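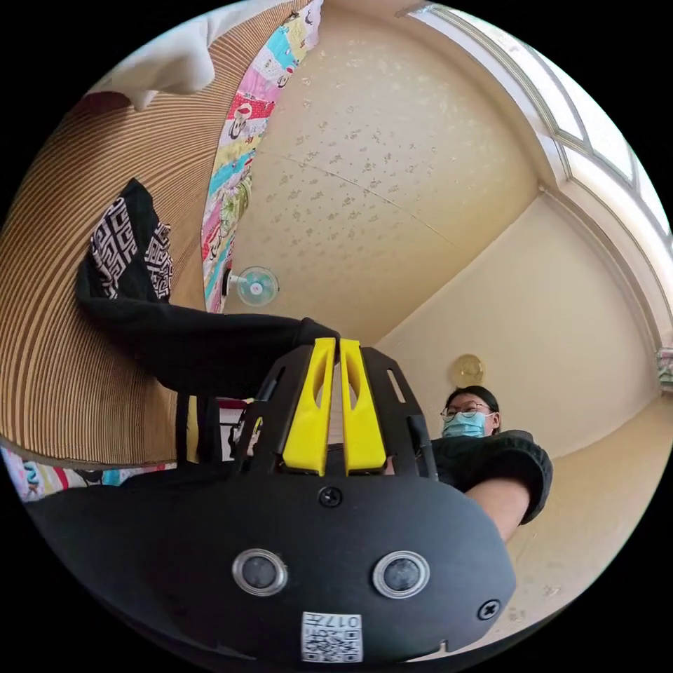

Should the two grippers be aligned on their own timestamps before or after pose estimation?

Before. Pose estimation only needs each stream to be consistent with itself, but scale checks and the relative transform both assume the streams share a clock, and it is cheaper to fix the clock first than to rerun everything.

Brondirden Forum > Software > Perception and State Estimation > Bimanual handheld data, relative pose drifts on cloth

We use cookies to keep you signed in and to count visits. Accept | Settings

mortise_k
Background to the question above. I have over 100 bimanual episodes of garment handling, fisheye video plus IMU on each gripper. Pipeline is Tirnis for ingest, Clullo for visual-inertial odometry, then a small script that puts both trajectories into a shared map. Individually the trajectories look fine. Reprojection error is low and the loop closures are sane. The relative pose between the grippers is another matter. It wanders during the part of the episode where the cloth is lifted, then recovers when the cloth goes down again.

My first thought was clock offset. I ran cross-correlation on the angular rates at the start of each episode and the residual is 2 ms, so I don't think that explains it. What I see looks more like features being tracked on the garment and treated as part of the static map. Printed graphics and trim are high contrast, so the detector likes them. A plain dark shirt gives it almost nothing, and then whatever lettering is on the shirt takes all of the weight.

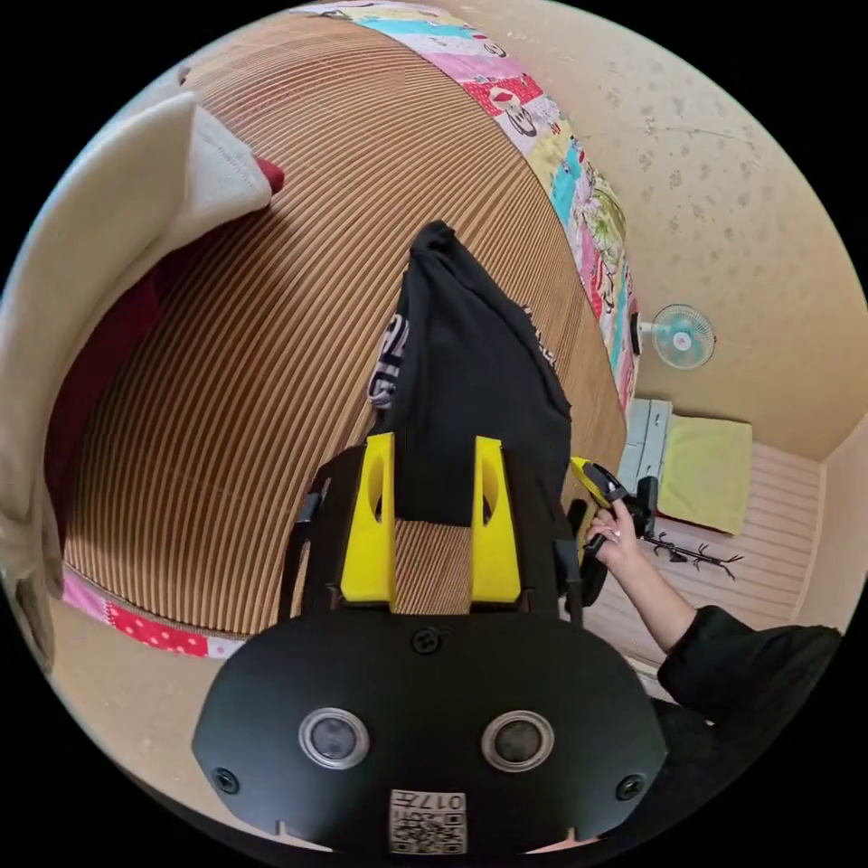 The other half of the problem is repeated texture. Fine parallel stripes give plenty of corners along the border and bad matches everywhere else, because a patch shifted by a stripe looks the same as the original. Clullo's ratio test throws most of these out, which leaves me with fewer points at the moment when the garment is covering a large part of the view. I tried raising the feature budget. Runtime went up and drift did not change.

Current settings: default descriptor, fixed mask over the gripper body, no mask on anything else, map shared between both devices after the first pass.

dq_halvard
Your fixed mask is probably too small. Fingers open and close, so a mask drawn with the gripper shut misses the swept area. Features on the fingers are rigid with respect to the camera for long stretches and then jump. The solver reads that as the camera standing still. Take the union of the finger region over a full open-close cycle and dilate it a little.

After that, mask the hands and the other gripper. In bimanual work the second device sits in view for much of the episode and it moves independently.

mortise_k
The mask already covers the swept area. I should have said so. The second device is not masked, I'll try that.

palletjack
I don't agree that masking is the main fix. If you mask the cloth, the arms and the other gripper, you are left with walls and ceiling, and a ceiling with a faint pattern is poor input. Low contrast, far away, little parallax for small motions. You end up with good rotation and soft translation.

I would keep the points and downweight them. Gentile has a per-track motion consistency score that compares optical flow against the flow predicted from the IMU over a window of 6 frames. Anything that disagrees gets a lower weight for that window only. Cloth that is lying still keeps contributing.

dq_halvard
That works if the cloth moves differently from the camera. In a grasp it often moves with the camera, and the points near the fingertips have almost zero flow. The IMU prediction will catch it during fast motion. During a slow lift the disagreement is inside the noise.

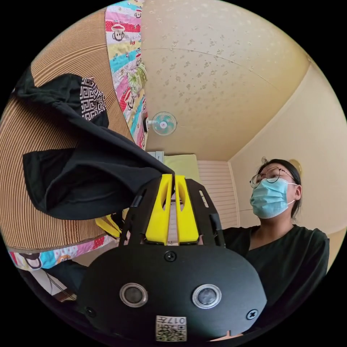
palletjack
Fair for slow lifts, but the score is accumulated per track, so a point that was consistent for half a second and then sticks to the fingertips does get penalized. It is late by a few frames. For offline processing you can run it in both directions and take the lower score.

mortise_k
Ran a subset this afternoon, same episodes for each variant, map rebuilt each time.

Second gripper and hands masked: drift during the lift is lower, still visible on the relative pose plot.
Gentile scoring, forward only: slightly better on fast episodes, no difference on slow ones.
Gentile scoring in both directions, plus the mask on the second gripper: best so far. Two episodes lost tracking completely – both start with the view mostly covered by fabric.

dq_halvard
For those, initialize from the end of the episode and run the odometry backward. Tirnis can write a reversed stream, but check the IMU signs. An older release reversed the timestamps and left the gyro untouched.

mortise_k
I'm on the older release. Updating now, then I'll rerun the failed episodes and post the config with the relative pose plots.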